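This site uses cookies to remember your settings. By continuing you accept this. Read more | Close

Print this page | E-mail this page

Can the machine tidy my room yet?
Speaker notes, Suqin Luo
Evening talk, Rasatau library, February 1, 2022

Start slowly. Wait until the people at the back have found chairs. Say thank you to the library.

First question to the room: who has a robot at home? Some hands will go up, and these will be mostly vacuum cleaners. Accept them. A vacuum cleaner is a robot, and it is the only one that many of us have paid for with our own money. Then ask who has one that can put away the shopping. Wait for the laugh, go on.

My subject tonight is small chores. I do not speak about factories where one arm makes the same weld all day, because that was solved long ago. I speak about the work between these two: put the cup on the shelf, take the apple from the shelf, pick up the sock.

Part one - the shop floor

Tell about Hornon, where I worked for 5 years in the packing hall. We had 33 stations, and at the end only two of them were automatic. The reason was not money. The boxes came in 215 different sizes, and the machine from Fliven could handle the square ones very well and the soft ones not at all. A person called Yan stood beside it and lifted out the bags. When Yan was on holiday in July, the machine was also on holiday.

Pause here. People from industry usually nod at this point.

Explain: the machine was faster than Yan on each box, but the hall was paid for each finished pallet. One stop to free a bag cost more time than was won on the boxes before it. I still have the stop list in a folder, if somebody wishes to see it afterwards.

Part two - the home

A home is harder than a hall. In a hall we can paint lines and bolt things to the floor. At home the bed stands where the bed fits, and the robot must pass beside it. Mention legs and wheels. Wheels are cheaper and they do not fall over. Legs can go over a doorstep, but each joint needs a motor, and each motor is one more thing that gets warm and needs care.

Speak about cables. In advertising films there are never cables. In real work there are many, and somebody must think where they go each time the machine turns.
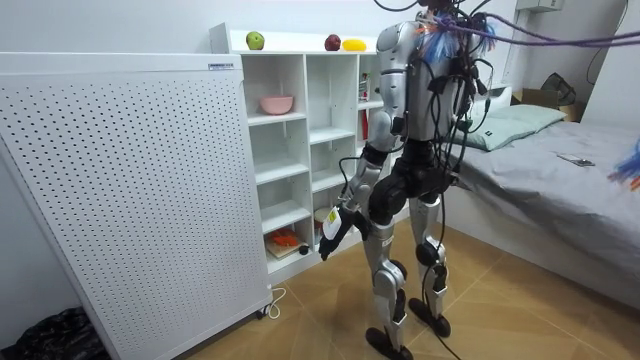
Now the shelf. Why do researchers like a shelf with open compartments? It has many heights, so the arm must work high and low, and sometimes the whole body must bend. The compartments have walls, and a hand that comes in at a wrong angle hits the wall before it touches the object. The things on it are ordinary. A piece of fruit is round and can roll away if you push it. A bowl has a thin edge. For us it is no effort, we do it while we talk on the telephone.

Ask the room to try: close one eye, put on a thick winter glove, and take the pen from the table in front of you. (Bring gloves! Two pairs are enough.) It gives a feeling for the problem, although it is not a fair comparison in every detail.

Then the numbers from my own trial at home, with a small arm on my kitchen table. I asked it 600 times to move one cup from the table to a low shelf. Say clearly that it was one cup, one shelf and the same lamp. When I changed the lamp I had to begin again. I think this is the most useful thing I can tell tonight, so do not hurry over it.

Part three - so, yet or not yet?

My answer is by chore:
Floors - yes, if you lift the chairs first.
Moving one known thing to one known place - yes, with patience.
Tidying a bedroom where a person lives - not yet, as I see it. The place of each thing is decided by the person, and she changes her mind.
Folding a sheet - I have seen it done, very slowly. I would not wait for it.

If somebody asks about price, say that I do not know the prices of this year. If somebody asks about jobs, tell again about Yan, who is now the one who sets up the machine.

Keep ten minutes for questions. Give the gloves back to the library desk.

Print this page | E-mail this page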